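4.2 Lighting and circulation on the upper level

The upper level was surveyed in March as part of the Susden workplace study. It overlooks the main office floor, so occupants share both the ceiling and the sound of the space beneath them. Desk positions were logged at intervals over 11 working days, and 30 occupants returned the questionnaire. Lighting over the open area is mixed: a fluorescent fitting is fixed to the white ceiling, dome-shaped pendants hang at varying heights further back, and small recessed lights serve the lower ceiling of the far area (Figure 3a).
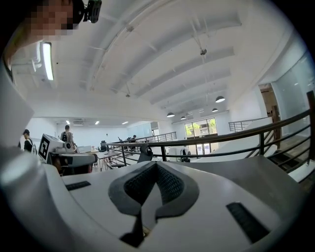 Hattori objected at the review stage that mixed fittings tell us little unless the readings are separated by zone, and asked that the far area be treated on its own. We accepted the point. Readings were regrouped into two zones, and the lowest value in the far zone was 260 lux, taken at desk height at 10 in the morning.

Circulation follows the edge of the opening. A black metal railing with horizontal bars borders the upper floor and sweeps round in a curve, with a second railing on the far side (Figure 3b). Seating close to the railing narrows the walking route – a mesh-backed office chair needs more depth when occupied than the furniture plan allows. Short conversations were also logged along this edge more often than at the desks, and these were coded as standing use.

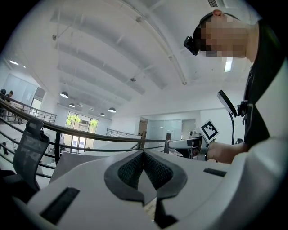

4.3 Noise between levels

Sound readings were taken at the same desk positions, with the meter held at seated ear height. Values are given by zone in the appendix.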